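Surface dressing, skid resistance and the 233 streets of Jasville

16/05/2023

Tuấn Hà keeps his road condition records in a single spreadsheet with one row per street. There are 233 rows. He has been the pavement engineer for Jasville for nine years and in that time, he says, only four rows have been added, all of them from the Sayce estate when the developer handed over its roads.

The question most residents put to him is why their street has not been resurfaced. His answer usually begins with the difference between resurfacing and surface dressing, which the public tends to treat as one thing.

"Resurfacing means you plane off the top layer and lay a new one," he says. "Dressing means you spray hot binder on what is already there and roll chippings into it. The second costs a fraction of the first. It seals the road against water and puts some texture back. It does nothing for the shape. If the street has a dip before, it has a dip afterwards."

The town dresses its residential roads on a cycle of 12 years, on paper. In practice the cycle has slipped to 15. Hà does not regard this as alarming for streets with light traffic. Most wear on a quiet road comes from age. The binder oxidises, loses its flexibility and starts to let go of the stone, and this happens whether 50 vehicles a day use the street or 500.

He is more concerned with what happens underneath. Much of Jasville was built out over clay, and the older streets have a thin base by present standards. In a dry August the clay shrinks and cracks open near the channel, where tree roots take more of the moisture. Water then gets in over winter.

"I would sooner spend money on sealing cracks in good roads than on patching bad ones," he says. "That is not a popular view. The person with the pothole can see the crew sealing cracks two streets away on a road that looks fine to him."

The sums are not complicated. Last year's crack sealing covered 3,180 metres and took a crew of three just under two weeks. Hà estimates that the same money would have paid for 300 square metres of full-depth patching. He declines to give the unit rates, as the contract with Gurnemus is due for renewal and the bids are not in.

Patching has its own problems. A patch is a joint on four sides, and each joint is a place for water to enter. The current specification asks for saw-cut edges, a tack coat on the vertical faces and an overband seal. Before the specification was tightened, a good deal of material was simply tipped in and compacted with the back wheel of the lorry. Hà can still find these repairs, and most of them have been repaired since.

Oil and fuel are a smaller matter, although they come up often in letters. Diesel softens bituminous binder and, if it stands long enough, the stone will come loose under a turning wheel. Engine oil is slower. On a kerbside where the same vehicles stand every night he expects to see some staining, and he logs it only where the surface has begun to ravel. Absorbent granules deal with a fresh spill. An old stain is left alone.

Parked cars affect the programme in a more direct way. A dressing crew needs the full width of the road, kerb to kerb, and a vehicle left in place means a rectangle of untreated surface that has to be done by hand later or omitted. Notices go out ten days ahead and again on the day before. On the last round in the Edau district, seven streets were finished with gaps.

"You go back for the gaps if there is binder left in the tanker," he says. "Otherwise they wait."

He was asked whether a street can be judged by eye. Up to a point, he said. Fretting, cracks and old patches are all visible from the kerb. Texture depth has to be measured, and he still uses the volumetric patch method on residential roads: a known volume of fine material spread in a circle, the diameter read off with a rule. Structural condition needs a deflection test, and the town hires the equipment in for that every third year.

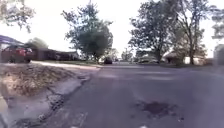
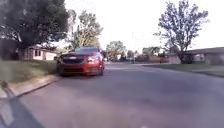
Residential streets of the ordinary kind make up most of the spreadsheet.

Marguerite Oakes takes a different view of the cycle, and argues that 15 years is too long for any road on clay, whatever its traffic. In her opinion the crack sealing budget only looks efficient while the dressing programme keeps pace behind it, and once that slips the sealant is holding together a surface that should have been treated three winters earlier. Hà accepts part of this. He has asked for the cycle to return to 12 years, starting with the streets that have the thinnest base, and expects a decision before the August works begin.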